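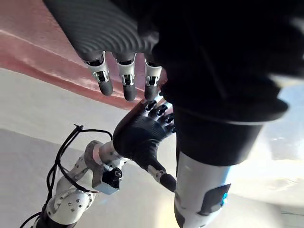 Fingertips, very nearly touching

Search this diary Go
June
by Precious Lumbao
10 comments

Up way too late again and it's all Quyên Bạch's fault. She sent me the new Ikeo single at 11:40 p.m. with no message, just the link, and I've played it so many times now that I can hear the bass line when it's off. It's called "Zendomar" and I still don't know if that's a place or a person or a word they made up in the van. The chorus sort of slides in half a beat before you're ready for it, and then there's a clap, and then everything drops out except her voice and that cheap little organ. I love the cheap little organ!

I wasn't even sure I liked them anymore. The last record was so slow (track 3 excepted, I'll defend track 3 to anyone) and when we saw them in Skellham they played nearly all of it in order, with the lights down, and I spent the second half thinking about fries.

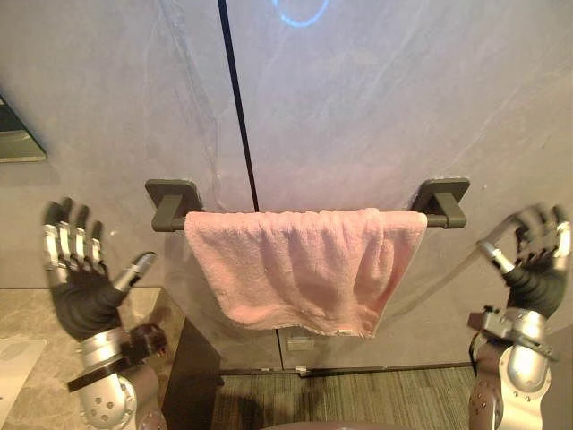 So I'd pretty much told Quyên I was done, and she said fine, more room for her at the front. Now I have to call her tomorrow and eat my words. She'll be unbearable about it.

Anyway, they're playing the Manalo at the end of the month. It only holds 300 people, and when I looked before dinner the waiting list for tickets was already at 498. I put my name down. I put Quyên's name down too, and then my mother's, who thinks Ikeo is a furniture store. If Mom's name comes up first I suppose I'm taking Mom, and she'd dance more than either of us.
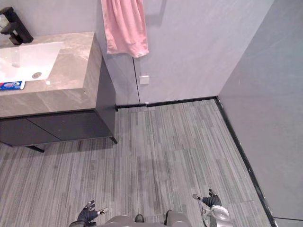

The bathroom, striped carpet tiles and all

Tried to work out the chords after midnight with the guitar on my lap and a sock stuffed under the strings to keep it quiet. The verse is easy, it's just going back and forth between two shapes. The bridge, though. There's a chord in there that goes sour and then sweet and I can't find it anywhere on the neck. I got something close by accident and then couldn't get back to it.
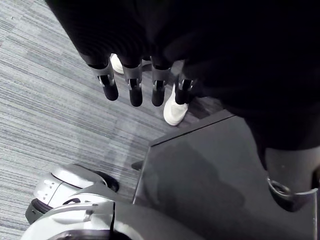
Maybe it's two instruments and I'm hearing them as one. Quyên would know, she had years of piano lessons and pretends she's forgotten them. I'll ask when I call, after the gloating.

Also need to buy strings, the G is about to go. And wake up at seven. One more listen and then bed.

Shared 3 times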